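Burial Ground Inspection, Old Sanatorium Section, Kurkau
Checklist with comments, June

Gate and path
Gate opens and closes: Yes. The lower hinge makes noise but it holds.
Path safe to walk: Partly. After the second bend the stones are raised by roots. An older visitor can fall there. Please repair before the families from Misberg come.
Handrail at the steps: Fixed. I pulled on it with my full weight.

Markers
Numbered markers present: 43 in the register, 43 on the ground. Last year we had 2 missing, they were under the grass.
Markers stable: 4 are loose. I put a yellow ribbon on each and did not try to straighten them.
Names readable: Not good in the north row. Do not clean with a wire brush or with bleach. Water and a soft brush only.
Spelling compared with the hospital register: Not finished. The family name So is written in three ways and I do not want to decide this alone.

Ground
Sunken places: One, near the wall. Filled with soil in April and it is lower again.
Trees: The big birch has a dead branch over the bench. Bench is closed until it is cut.

Register box at the entrance
Lock works: Yes.
Visitor book dry: Yes, but the last pages are full. A new one is needed.

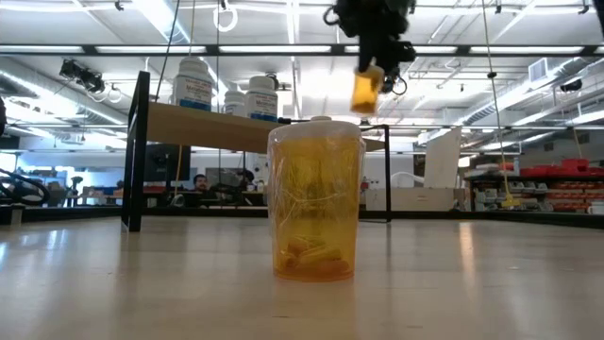 Copy of the grave plan in the box: Old version. It still shows the path from before the wall was moved, so people look for their relatives on the wrong side. The new plan is at the Clusotberg archive and we asked for a copy in May.
Telephone number for families: Correct, I called it.

Open points
Cost for the path: 1000 for stone and work, offer received, not yet signed.
Next inspection: September, before the leaves fall.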